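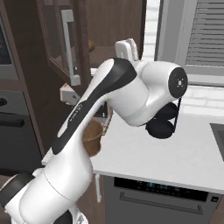
Sección 3. Antes de comprar: planificar el equipo y el presupuesto

Antes de abrir una sola caja conviene sentarse con calma, papel en mano, y decidir qué equipo necesita de verdad su cocina. Sabemos que apetece saltarse esta parte (¡a todos nos ha pasado!), pero casi todas las consultas que recibimos en Gerka se resuelven con una hora de planificación antes del pedido. Empiece por mirar lo que ya tiene fijo: el horno empotrado, el lavavajillas bajo la encimera, el fregadero, la ventana con su persiana. Todo eso se queda donde está, y el brazo tendrá que convivir con ello. Fíjese también en las puertas de los armarios, y muy en especial en los tiradores largos de barra, que sobresalen más de lo que uno recuerda; una puerta que se deja abierta ocupa justo el espacio por donde va a girar el codo del brazo. Los cacharros sueltos, un cuenco o una tostadora, se mueven en un momento y no hace falta medirlos todavía.

3.1 Medir el espacio

Necesitará una cinta métrica, un lápiz y, si puede ser, otra persona que sujete el extremo de la cinta.

1. Mida la encimera de pared a pared y anote el fondo en tres puntos distintos. En las casas con unos años el fondo rara vez es el mismo en los dos extremos.

2. Compruebe que queda un fondo libre de 61 cm en la zona donde va a trabajar el brazo. Si no llega, no lo dé por perdido: pase al apartado 3.2 y lea la nota sobre el pie independiente.

3. Abra del todo cada puerta y cada cajón cercano, incluida la puerta del lavavajillas, y marque en el dibujo hasta dónde llega cada uno.

4. Señale los enchufes. El controlador Droren necesita una toma con tierra para él solo.

5. Guarde el dibujo. Se lo pediremos al hacer el pedido y le vendrá muy bien el día del montaje.

Nota: mida con los tiradores puestos. Parece una tontería, pero hay quien los desmonta para pintar, mide ese mismo día y luego se lleva un disgusto.

3.2 Elegir el soporte

Hay dos soportes para el brazo Helmy y la diferencia de precio es pequeña comparada con el conjunto, así que le aconsejamos decidir por el espacio y dejar el dinero para después.

El soporte de encimera va atornillado y es el más firme. Exige perforar, de modo que si vive de alquiler tendrá que hablarlo antes con el propietario. Sirve para madera maciza y para piedra; en encimeras de aglomerado hay que añadir la placa de refuerzo, que se pide aparte.

El pie independiente se coloca en el suelo, delante de los muebles, y no toca la encimera. Es la solución para cocinas estrechas de fondo, siempre que el suelo esté nivelado. A cambio le quita sitio para pasar, y en una cocina pequeña eso se nota todos los días a la hora de cenar.

Precaución: no instale ninguno de los dos soportes sobre una encimera en voladizo sin apoyo inferior. El peso del brazo extendido puede vencerla.

3.3 Hacer las cuentas

Vamos ahora con el dinero, que es lo que suele quitar el sueño. El brazo, el controlador y la pinza se venden como un conjunto, y ese precio figura en la hoja que acompaña a su oferta. Lo que casi siempre se queda fuera de la primera cuenta es lo demás:

Soporte de encimera con tornillería: 362 €
Pie independiente: 529 €
Juego de almohadillas de recambio para la pinza: 61 €
Placa de refuerzo: según medida, consultar
Electricista, si hay que añadir una toma: según presupuesto local
Transporte: incluido en la península

1. Sume el conjunto y el soporte elegido.

2. Añada un juego de almohadillas. Se gastan con el uso, sobre todo si el brazo va a manejar loza, y es muy incómodo tener el equipo parado esperando un paquete.

3. Pida presupuesto al electricista antes de confirmar el pedido. En muchas cocinas la única toma libre ya la usan los pequeños electrodomésticos.

4. Reserve una cantidad para imprevistos. No le damos una cifra porque cada casa es un mundo, pero si su cocina tiene la instalación eléctrica antigua, sea generoso.

Nota: el plan de mantenimiento Wedham es opcional y puede contratarse más adelante. Si duda, espere a haber usado el brazo una temporada; así sabrá si le compensa.

3.4 Probar la distribución antes de pagar

Con el dibujo del apartado 3.1 puede solicitar una simulación de la distribución. Shazia Hayat, de nuestro servicio de planificación, revisa las medidas y le devuelve una propuesta con la posición del brazo y las zonas que no alcanza. No cuesta nada y no le compromete a comprar.

1. Envíe el dibujo con las medidas en centímetros.

2. Indique para qué tareas quiere el brazo. «Para ayudar en la cocina» es una respuesta muy simpática, pero nos sirve mucho más «colocar cuencos en la encimera» o «acercar cosas al fregadero».

3. Diga si hay niños o animales en casa, pues de ello depende la velocidad máxima que le propondremos.

4. Revise la propuesta con quien más cocine. Esa persona verá en seguida lo que estorba.

Incluimos hasta 2 revisiones por cocina. Las propuestas se envían los jueves por la tarde, así que no se inquiete si el resto de la semana no recibe noticias nuestras.

Precaución: la simulación se basa en las medidas que usted nos da y no sustituye a la comprobación en el lugar. El montador volverá a medir antes de perforar y puede aplazar la instalación si encuentra diferencias.

3.5 Plazos

Si va a reformar la cocina, haga primero la reforma y pida el equipo cuando los muebles estén colocados y la encimera fija. Los pedidos de octubre tardan algo más en salir del almacén, cosas de la temporada, y conviene tenerlo presente al reservar día con el electricista. Cuando tenga la fecha de entrega, deje libre el tramo de encimera que marcó en el dibujo y pase a la sección 4, Desembalaje y comprobación de las piezas.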